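### 5.2 Late-stage slip on small rigid objects

The most frequent failure in the household pick-and-place set was slip after contact. Of the 281 episodes rejected by Arumugam and Bhat during review, most involved small rigid objects with smooth walls: jars, cups and short bottles. Soft objects were rarely dropped. We describe the glass jar task, in which an item is taken from the floor and put in an open cardboard box, as it exposes two separate faults.

The first fault is in the approach. A jar lying on its side presents a curved wall to both finger pads. If the fingers close above its widest point, the contact force has a downward component and the jar is pushed out toward the floor. Figure 4 shows the tool with its fingers open and a small round jar tipped on the floor near a yellow box.

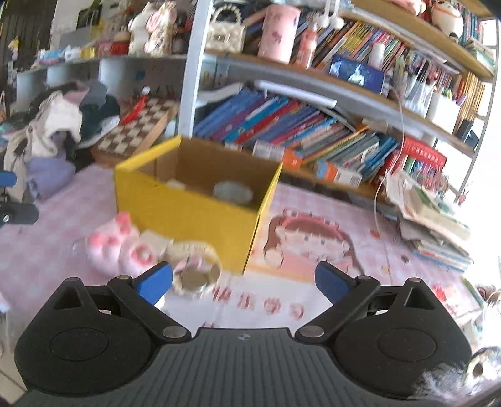
*Figure 4. Jar task, gripper open.*

The second fault is in the width signal. The encoder on the Jorkard hand reports finger opening with a delay of 2 control steps, so a policy trained on the raw signal learns to lift before the grip has settled. Shifting the signal to match the video removed early lifts in replay but had no effect on the first fault.

Glass also raises a safety concern. A jar released above the box rim can break, and the controller has no drop detection. Following a review by Charpentier at the Fameck site, we limited closing speed for all glass items and stopped an episode after 15 failed closures. Neither limit was active in the data reported in Section 4, and the rejected episodes were kept out of training.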